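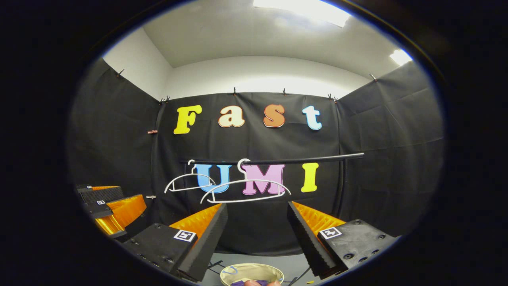

Subject: Re: [Ciserdale-voters] Who should we back for district chair?
Date: Tue 23 January

Hello all,

Sorry for the slow reply, I wanted to read everybody's messages properly first (and there were a fair few of them!). On the question quoted below:

> Is anyone else worried that both candidates talk about the
> Plolunen road and neither says where the money comes from?
> We had the same promises in November and the budget that
> went through had 4000 set aside for it. That won't mend
> one culvert.

Yes, I am worried, and I'm glad you raised it. I went along to the Kumetti hall meeting meaning to ask exactly this, and came home with a very nice leaflet and no answer. The leaflet says the road is "a priority" — well, so was the clinic roof.

What I'd like is for us to put the question in writing to both camps before they have their debate. We got 277 names on the market petition and I do think we could manage 200 for this one, if people on the Fernandes estate are asked early and kindly.

I'm leaning towards the challenger, I'll admit, but I could be talked round by a decent set of figures from either side. If you'd like to help with the wording, do write back to the list and I'll put a draft together from whatever comes in.

Warmest wishes to you all,
Your neighbour on the Plolunen side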